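Patwood Community Help Board
Home and Daily Life > Routines and Habits

Moved house and my whole morning routine has fallen apart, including my pills

Posted by maplestairs

Hello everyone, I've been reading this board for ages and finally have something to ask, so please bear with me if I go on a bit! We moved into the Grasberg apartments in September after 20 years in the same house, and I love it here. The light is wonderful, the neighbors have been so kind, and I don't miss the stairs one bit.

My trouble is the mornings. In the old place I never had to think. I came down, put the coffee on, let the dog into the yard, took my tablets at the sink while I watched the birds, and that was that. Now there is no yard door, the sink faces a wall, and the coffee maker lives on the other side of the room next to the only decent outlet. I find myself wandering in circles in my slippers. Twice last month I got to lunchtime and could not have told you whether I'd taken my pills or not, and I've missed watering the plants, paying the paper bill and even feeding the poor dog on time (she let me know about it).

I have tried setting an alarm on my phone but I turn it off and then keep doing whatever I was doing. I also bought one of those big weekly planners from Işık Stationery on the corner, and it is lovely, but I forget to open it. Has anyone gone through this after a move? Did it come back by itself, or did you have to build the whole morning over again from scratch? I'd be grateful for anything at all, even small things.

quillbasket

Oh, I felt this one! When we moved over to the Otar side of town I put the trash out on the wrong day for weeks and I once drove halfway to my old house with a car full of groceries. It does come back. For me it took most of a winter, and I think I made it longer by trying to have the same morning in a different house.

What got me going again was walking through the morning in the evening. I know that sounds peculiar, but after supper I'd stand at the bedroom door and think, all right, where do my feet go first? In my case they went to the bathroom, then to the window to see if it was raining, and only then to the kitchen. So I stopped fighting it and gave each stop one job. The window got the plants, with the watering can left right there on the sill. The kitchen got the dog and breakfast. If a job didn't have a stop, it didn't get done, so I found it one.

The other thing is to leave the phone out of it for a while. I had so many little chimes going that I stopped hearing them. A plain index card taped inside the cupboard where I keep the mugs did more for me than any of it. Mine had five lines on it and I took it down by spring.

About the pills, please don't guess and take a second dose on a day you aren't sure. Call your pharmacist and ask what to do for each one, and write it down. Mine was very nice about it and I keep the answers on the fridge.

Welcome to the neighborhood, and give the dog a biscuit from me!

rr_26

Moved last year. Just do everything in the same order every day and don't sit down until it's finished. Sitting down is what gets you. Also put the dog food in front of the coffee.

lanternporch

I agree with most of what's been said, and I'd only add a few things from our own move, which was from a big drafty farmhouse into 2 rooms and a kitchen you can cross in four steps.

First, let the room stay messy in your head for a bit. We unpacked in such a rush that everything went into whatever cupboard was closest, and then I spent months reaching for the spoons in the wrong drawer. When I finally took an afternoon and moved things to where my hand already went looking for them, the mornings got easier almost overnight. I'm not a tidy person by nature, so please believe me that it was worth the bother.

Second, your coffee maker. An extension cord across the room is a bad idea, but ask the Grasberg office whether they'd look at adding an outlet by the sink. They did it for a friend of mine in the same building and it cost her $135, with a bit of a wait for the electrician. If you can have your coffee and your sink together again, you may find half of the old routine walks back in on its own.

And don't give up on the planner from Işık. Mine sat shut for weeks too. I started leaving it open with a pencil across it, on the chair where I put my shoes on, so I had to pick it up before I could sit. It got a bit scuffed and I don't mind. 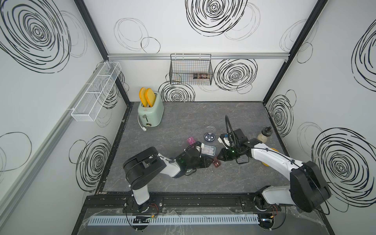 Last of all, the pills themselves. I think they belong with breakfast, provided your pharmacist is happy with them being taken with food and kept in an organizer, so I'd have them out on the same surface as the toaster and waiting for you when the toast pops up. A round organizer like the dark navy one, with compartments and a clear lid that lifts up, lets you look in and see if there's anything left in today's space, which would spare you that lunchtime worry. The little pink case is more the size I like for my purse. Keep them well out of reach of the dog and any visiting grandchildren, and do come back and tell us how you're getting on, I'd love to hear!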